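ぬか床を一か月くらい放置してしまったんですが

1 名前：きゅうり三本
はじめまして。いつも読むだけだったんですが、どうしても聞きたくて書き込みます。
去年の８月に始めたぬか床を、引っ越しのばたばたでほぼ一か月かき混ぜていません。冷蔵庫の野菜室に入れっぱなしでした。昨日こわごわ開けたら、表面が白っぽい膜で覆われていて、においはシンナーというか、除光液みたいな感じです。下のほうは見た目は普通の茶色でした。
これ、もう捨てるしかないですか？　祖母の家のぬかを少し分けてもらって育てたので、できれば助けたいんです…。

2 名前：樽の底
表面が白いだけなら産膜酵母でしょう。うちも毎年やります。白いところとその下を二センチくらい削って捨てて、足しぬかと塩をして、しばらく野菜を漬けずに様子見。私はこれで三回復活させてます！

3 名前：yunakong
ユナ・コンといいます、漬物歴だけは長いです（ぬかは日本に来てから覚えました、もともとはキムチの家です）。
色をよく見てください。白一色ですか？　青とか黒とか赤っぽい点が混じっていたら話が変わります。あと膜がふわふわ毛羽立っているなら産膜酵母とは違うかもしれないです。

4 名前：きゅうり三本
>>3
ありがとうございます！　毛は生えてないです。のっぺりした、粉っぽい白です。端っこにちょっとだけ灰色っぽいところがあるような、光の加減のような…。

5 名前：浅漬け派
灰色があるなら捨てましょう。お祖母さんのぬかという気持ちは分かるけど、おなかを壊してからでは遅いです。ぬかなんて新しく作ったって数百円ですよ。

6 名前：樽の底
>>5
いやいや、端の灰色って容器に触れてるところが酸化してるだけのこと多いですよ。うちのホーローも縁のところはいつもくすんだ色になります。そんなにすぐ捨てろ捨てろ言わなくても。

7 名前：浅漬け派
>>6
実物を見てないのに大丈夫と言うほうが怖いです。私は前に黒い点を「まあいいか」で混ぜ込んで、結局ぜんぶだめにしました。混ぜてしまったらもう取り除けないんですよ。

8 名前：yunakong
まず混ぜないで、怪しいところを大きめにすくって取る。そこは二人とも同じ意見だと思います（笑）
縁の灰色のところは遠慮なく厚く取ってください。取った下の色とにおいが普通なら続ける、下まで変な色が入り込んでいるなら、あきらめる。私ならそうします。

9 名前：きゅうり三本
やってみました！　縁は指の第一関節くらいの深さまで取りました。下はきれいな茶色で、変な点もなかったです。除光液のにおいはまだします。
足しぬかってどれくらい入れればいいですか。残ったぬか床は量ってみたら500グラムちょっとしかなくて、さびしい量になってしまいました…。

10 名前：樽の底
おお、よかった。その量なら生ぬか（煎りぬかでも）50グラムに塩を小さじ一くらいを足して、明日また足して、と少しずつ増やすのがいいです。いっぺんにどかっと足すと粉っぽい味が長く続きます。水分は握ってみて、指の間からじわっとにじむくらいが目安。

11 名前：パレサ
横から失礼します、パレサ・ムキゼです。日本語の掲示板に書くのは緊張します。
私も去年ここで教えてもらってぬか漬けを始めました。除光液のにおいは常温に出して底からよく混ぜていたら一週間で消えましたよ。からしの粉を少し入れる方もいますが、私は入れすぎて、しばらくカブが全部からし味でした。

12 名前：浅漬け派
この時期に常温は勧めないです。もう夜でもうちの台所は蒸し暑いし、今度は酸っぱくなりすぎますよ。

13 名前：パレサ
>>12
そうですね、すみません。私は涼しい部屋に置いていました。昼だけ出すのはどうですか？

14 名前：樽の底
昼のほうが暑いでしょ（笑）　出すなら朝の涼しいうちに二、三時間、混ぜて冷蔵庫に戻す、でいいんじゃないかな。

15 名前：きゅうり三本
みなさん優しい…。朝だけ出すのをやってみます。
ついでに容器のことも聞いていいですか。今はプラスチックの四角い保存容器なんですが、ぬかが減ったのを機に買い替えようかと。Tufaのホーローと、Cideckのガラスのやつで迷っています。どちらも持ってる方いますか？

16 名前：浅漬け派
Tufaを使ってます。においが移らないのは本当に楽。ただ縁をぶつけて欠けさせたらそこから錆びたので、扱いは丁寧に。Cideckは店で持っただけですが、重い！　混ぜるたびに野菜室から出すことを考えたら、私は無理でした。

17 名前：樽の底
私はガラス派。横から水の溜まり具合が見えるのが便利なんですよ。重いのは認めます。でも重いから混ぜるときに動かなくていい。

18 名前：yunakong
どちらでもいいので、深さを見て選んでください。底まで手が入って、しかも縁から五センチは余裕があるもの。浅いと混ぜるたびに台がぬかだらけになります。
うちは作業する台を白いのに替えてから、こぼれたぬかがすぐ目に入るようになって、拭き忘れが減りました。木の台のときは、乾いたのが翌朝になって見つかるんです。ふきんは濃い色のほうが気楽ですね、ぬかの油でどうせ染みになるので。

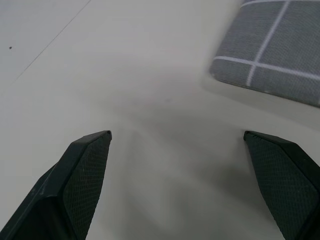

あと、容器の内側の壁についたぬかは毎回拭き取ること。カビはだいたいそこから来ます。キッチンペーパーに焼酎を少し含ませて、ぐるっと一周。面倒でもこれだけはさぼらないほうがいいです。表面を平らに押さえて空気を抜くのも忘れずに。

19 名前：浅漬け派
壁を拭くのは大賛成。焼酎は度数の高いのにしてくださいね、35度とか。

20 名前：樽の底
私は壁は乾いたペーパーだけだなあ。焼酎を使うと菌が弱る気がして。

21 名前：yunakong
>>20
壁だけなら影響はないと思いますけど、樽の底さんのぬか床は三回も生き返っているので強くは言えません（笑）

22 名前：きゅうり三本
途中経過です。朝に出して混ぜるのを続けて五日目、除光液っぽさがかなり減って、ちょっとヨーグルトみたいなにおいになってきました！　足しぬかは二回。試しにキャベツの外葉を漬けて捨てましたが、葉っぱの変色とかはなかったです。
容器は結局Tufaにしました。重さに負けました…。

23 名前：樽の底
ガラスの仲間が増えなかった（泣）　でもにおいは順調そうですね。捨て漬けはあと二、三回やると安心です。大根のしっぽとか、にんじんの皮でもいいですよ。

24 名前：パレサ
よかったです！　キャベツの芯もおすすめです。水分が出るので、ぬかがゆるくなったら干し椎茸を一つ入れてみてください。だしの味もつきます。

25 名前：浅漬け派
最初にきつい言い方をしてすみませんでした。それでもまた色のついた点が出たら、そのときは迷わず捨ててくださいね。あと、元気になったら少し小分けにして冷凍しておくといいです。お祖母さんのぬかが保険として残ります。

26 名前：きゅうり三本
>>25
いえいえ、心配してもらえてうれしかったです。冷凍できるんですね！　知らなかった。平たくして袋に入れればいいですか？

27 名前：浅漬け派
そうです、平たくして空気を抜いて。使うときは冷蔵庫でゆっくり解凍、そのあと足しぬかをして数日混ぜてから漬けます。袋に日付を書いておかないと味噌と間違えますよ。私は間違えて味噌汁にしました。

28 名前：樽の底
>>27
飲んだんですか？

29 名前：浅漬け派
>>28
一口だけ。

30 名前：きゅうり三本
今朝、初めてちゃんときゅうりを漬けました。塩で板ずりして、一本だけ。夜に出してみます。塩気が足りなかったらまた聞きにきますね。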